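Recycling Point Inspection: Sorting Table
Site: Drimside, Conwood
Checked by: Hongjun Fang
Month: July

Scope: containers, labels, condition of items and the clear space at the table.

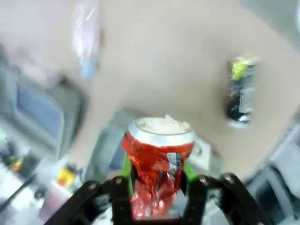
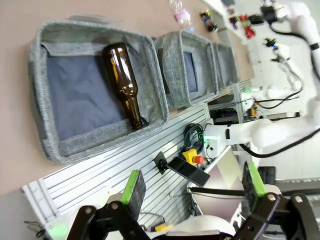
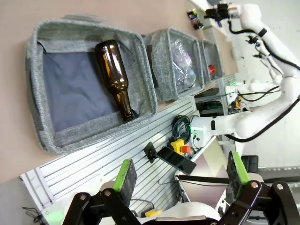
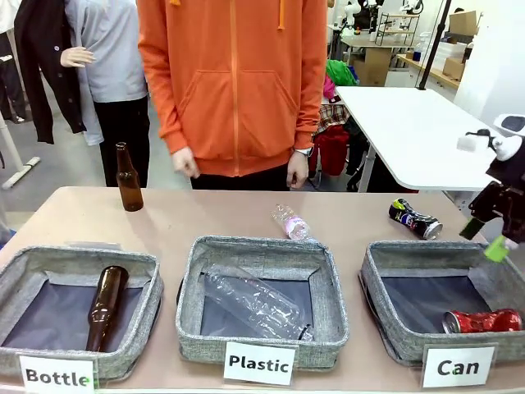

1. Containers stable and placed side by side. Satisfactory.
2. Labels legible and matched to contents (Bottle, Plastic, Can). Satisfactory.
3. Glass free of chips and cracks. To be checked by hand before each session. Broken glass must not go into a fabric basket.
4. Crushed cans. Comment: creased metal may have sharp edges. Cut-resistant gloves are to be kept within reach.
5. Foreign matter in cans. Comment: tissue and similar material must be removed and put in general waste.
6. Liners. Comment: to be taken out and washed every 10 days. Spare liners are held in store, 2 per basket.
7. Emergency stop button accessible. Satisfactory. Keep bags and wrappers well away from it.
8. Walkway behind the table. Minimum width 700 mm, to be measured at the next visit.

Actions under items 5 and 8 are to be reported to Room 414 before the next inspection.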